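Search this site
Type a word and press Go

How a Robot Picks Up a Cup (and Why Its Hand Matters So Much)

Hi again! Last time I promised you robots, so robots it is. My job is trying out robot hands, and this spring I've been doing it inside a computer. The robot, the room and the table are all drawn by a program that knows how real things fall, slide and bump. We call that a simulation. I love it, and the best bit is that I can drop 200 cups and never need a broom!

The job I picked sounds easy: one teal cup, one yellow-green cup, and the robot has to put one inside the other. You could do it with your eyes shut. Try it! You'd feel the edges touch and wiggle the cup until it dropped in. A robot has to get that information some other way, so we give it cameras, and one of them can ride right on its wrist. Up close, cups look HUGE.
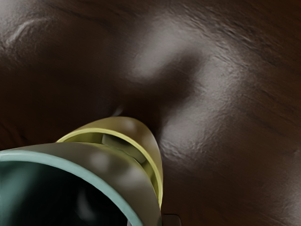
Teal rim, yellow rim, and a lot of shiny table.

Look how the light makes pale blobs on the wood. Your brain says "oh, that's just a reflection" and forgets about it. A computer has to learn that, and a shiny brown table is a good tough test – much tougher than a plain gray one.

Now for the hand. Robot people call it a gripper. The one I've been testing is black, and it has two fingers that squeeze toward each other, a bit like your thumb and pointer finger when you pick up a potato chip. I've tried it against a suction gripper called the Danlow, which grabs things the way a vacuum hose grabs your sock. The Danlow is super on flat boxes. On a curved cup it kept leaking air and letting go, so for this job the fingers win. 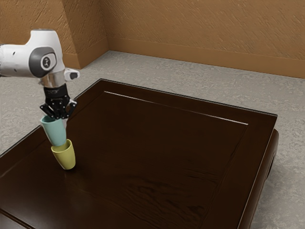 Teal cup on top, yellow-green cup underneath. Steady now!

A cup that is narrow at the bottom and wide at the top is a friendly shape for stacking. Point the narrow end down and there's some wiggle room, so the robot can be a tiny bit off and still get it in. Point the wide end down and you have a much harder puzzle. Grab two cups from your kitchen (plastic ones, please!) and see for yourself.
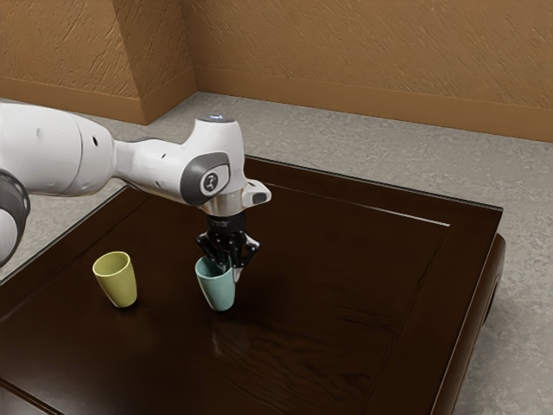 Grippers are only half of what I compare. The other half is the controller, the part that decides where the arm should go next and how fast. I tested two. Esska plans the whole move first and then does it in one smooth swoop. Olaniyan takes a little step, looks, takes another little step, looks again. Picking a spot to hold is part of the plan too: with the teal cup standing upright, the fingers can come straight down and reach into its open mouth, and the yellow-green cup off to the left is left alone. Esska is quicker and looks very cool. Olaniyan is slower, but if a cup gets nudged, it notices. I set up 4 starting layouts and ran both controllers on every one, and Esska missed on 3 of them. I was rooting for Esska, too!

You can be the controller at home. Ask a friend to close their eyes and be the arm, then call out "left a bit, down a bit, stop!" First give all your instructions at once, before they move. Then try again, one small step at a time. Which way spills fewer cups?

One more thing to think about before you go. Which way up should the robot hold its cup?

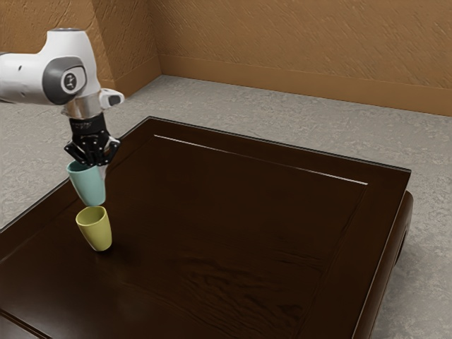 Zurkora, April 14, 2023

With the teal cup hanging mouth down over the yellow-green one, the two rims face each other. If I were the robot, I'd want to stop and think before letting go there. Would the top cup slip over the other one, balance on its rim, or tumble off? Draw what you think would happen, and then draw how you'd turn the cup to make the job easier. You'll need to decide where the fingers go as well – around the narrow bottom, or somewhere near the rim?

Next time I'll write about robot eyes, and why they have such trouble with glass.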